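Home | Builds | Data | Parts bin | About
Filed under: Workshop Robots

Drindholm belt sorter data

Hi! I recorded 484 runs of my two-finger gripper working over a green conveyor, all in our shared shop, mostly Friday nights.

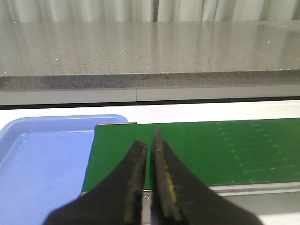

Uliana Antoniuk asked whether the pads get swapped between runs, as grip changes a lot with wear. Good question (they don't, sorry).

Side views live in the belt folder.

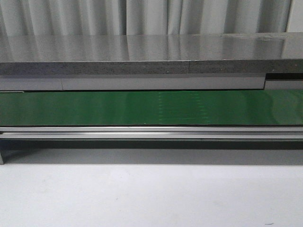
Belt and aluminum rail, side view.

The bin folder covers the pulley end.
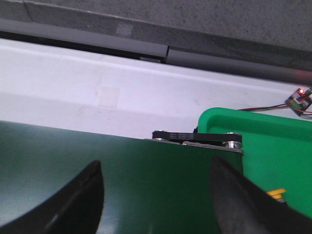
Known problems

Runs 2 and 7 have no side view.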